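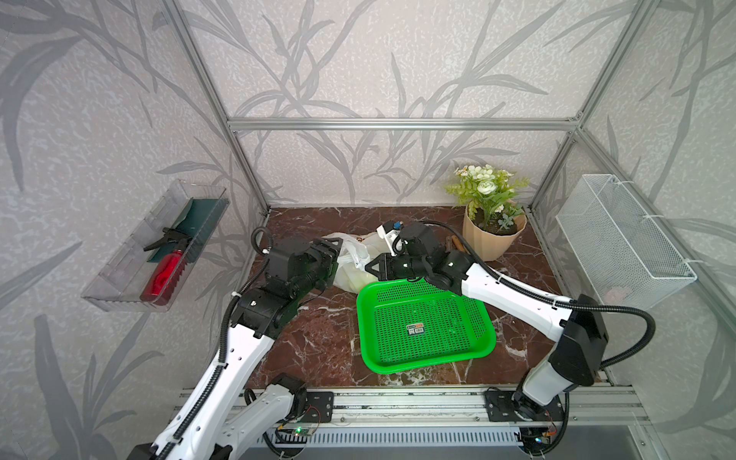
Ketham Street Tenants Association, January meeting

Started 7:10 pm, laundry room. Quorum ok. Emerson Miranda chairing.

Last minutes
Approved, one fix: the boiler is from 2005, not the roof.

Boiler
Navia came out, looked at it, quote is $628 for the valve plus labor. Lopes never called back. Long talk about whether to patch or replace. Landlord says patch. Most of the room says replace but no money for it this winter. Vote: go with Navia, passed, one against. Emerson to send landlord the quote and ask again who pays for labor.

Bikes in hallway
Still there. Fire inspector wrote us up for the second floor landing. Tags go on bikes this week, anything still tagged at the next meeting goes to the basement. Question about strollers, same rule? No decison. Put on next agenda.

Trash
Clernov moved pickup to 5 am. Bins out the night before, lids shut. Complaint re raccoons. 3B wants locks for the lids, will price them.

Dues
Reminder went out. Three units behind, Emerson will talk to them privately. Request to raise yearly dues to $100, tabled, people want to see the boiler bill first.

Other
Front buzzer works for 1A to 2C only. Landlord told twice. Write it in a letter this time, keep a copy.
Stairwell bulb, top floor, out agian.

Closed 8:25. Next one same room, bring a chair.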